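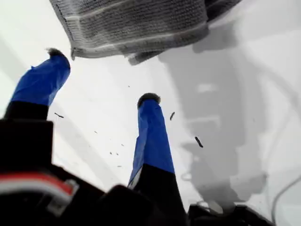 Gray knit over a white surface. The lighter band runs across the fabric near its lower edge.

The standard advice for knitwear is to fold it, and the standard advice is correct. My complaint is with how the advice is given. Most household guides treat folding as a matter of appearance: the stack should look even, the edges should line up, the drawer should close. Appearance is the least useful measure available. A knit is a structure of loops, and the loops respond to load. The question worth asking about any storage method is where the load goes.

Take a gray knit with a band near the hem. Suspended from one end, the fabric carries its own weight through the loops at the point of support. The loops lengthen, the columns between them narrow, and the piece gets longer at the expense of its width. A woven shirt has yarns running straight in the direction of pull and can hang for years. A sweater on a hanger has two small contact areas at the shoulders and everything else pulling on them.

Edges deserve more attention than they get. A plain knit edge curls, and a curled edge that goes into a stack stays curled, with a crease on top of it. I flatten the hem by hand before the first fold – it takes a few seconds per garment – and I make the first fold well away from any band or change of stitch. Two structures of different stiffness creased together will not relax at the same rate.

The surface matters too. I fold on a white laminate top, 2 feet deep, wiped down beforehand. White shows lint, dark fuzz and loose yarn ends that a bed cover hides completely. A smooth top also lets the garment slide, so it can be squared up without dragging one layer across another. People who fold on a bed are folding on a soft, textured surface that grips the underside while they pull on the top. The result is a skewed rectangle and a mild irritation with folding in general.

On stacking, I differ from most of the published guidance. The Lister closet system, which I have used for two winters, has shelves spaced for stacks of 10 sweaters. I put six on each. The bottom garment in a stack of ten is compressed all season and is also the one least likely to be worn, so it stays there. Six is a limit set by retrieval: above that number I start pulling from the middle, and pulling from the middle undoes the work of folding. Stougaard makes a shallower shelf insert that solves this properly, but it does not fit the Lister rails without drilling.

Filing knits upright in a drawer is now popular, and I think it is overrated for anything heavier than a T-shirt. The Golgate drawer dividers are well made and I own a set. Light cotton stands up in them. A medium-weight wool slumps within a week, and the fold at the top opens as it goes. The divider keeps the row straight and does nothing for the garment.

As for folding boards, the Prostetti board is the one I tried. It gives a consistent width and a consistent sleeve position, and for a shop with 200 identical items that is a real gain. At home the garments differ in length and weight, and a board sized for one is wrong for the next. Mine went back in its box in February.

Hanging remains acceptable for one case, the knit that has been folded in half lengthwise and draped over the bar of a hanger, body on one side and sleeves on the other. The load is then spread along the full length of the bar. It uses more rail space than a shelf would, and the bar should be thick enough that it does not leave a line.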